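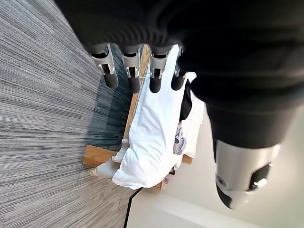

M. Radonjić
Contributing writer, textiles and laundry

Home | News | Site Visits | Suppliers | Archive

Print this page | E-mail this page

Site visit: the Trundesari laundry, Flulwood
19/02/2023

The Trundesari plant at Flulwood washes flatwork for hotels and two small hospitals. It opened its doors to trade visitors this month, and the tour followed the linen from the soiled dock to dispatch.

Sorting is done by hand onto color-coded slings. Sheets, duvet covers and towels are kept apart from the start, as they need different press settings. The plant handles 4000 kg per shift. Hospital work enters by a separate door and goes through barrier washers set in the dividing wall.

The main line is a tunnel washer with eight compartments. Rinse water is returned to the pre-wash after a lint screen, and a heat exchanger on the drain warms the incoming supply. The manager of the wash floor put the gas saving at a level that paid for the exchanger in two winters. I did not see the meter readings.

Water in Flulwood is hard. The softener is a Jallau twin-tank unit, regenerated on volume instead of on a timer. Before it was fitted, white cotton was graying after 40 washes and had to be pulled for rags. Sheets are now tested with a strip sewn into the hem and sent out for strength loss.

Ironing was the weak point of the visit. The ironer was running below its rated speed with a worn pad on the second roll, and duvet covers came off damp at the button end. A new pad is on order. Folding and stacking were tidy, and carts are wiped down before reloading.

Visitors should bring ear protection. Parking is on the north side, by the boiler house.

Print this page | E-mail this page

Reader comments (3)

presshand: Was the damp only at the button end? We had that and it was the vacuum, not the pad.

lintscreen: What mesh is the screen on the rinse return? Ours blinds over whenever we run new towels.

Flulwood reader: The north lot is closed for paving until the end of February. Use the street entrance.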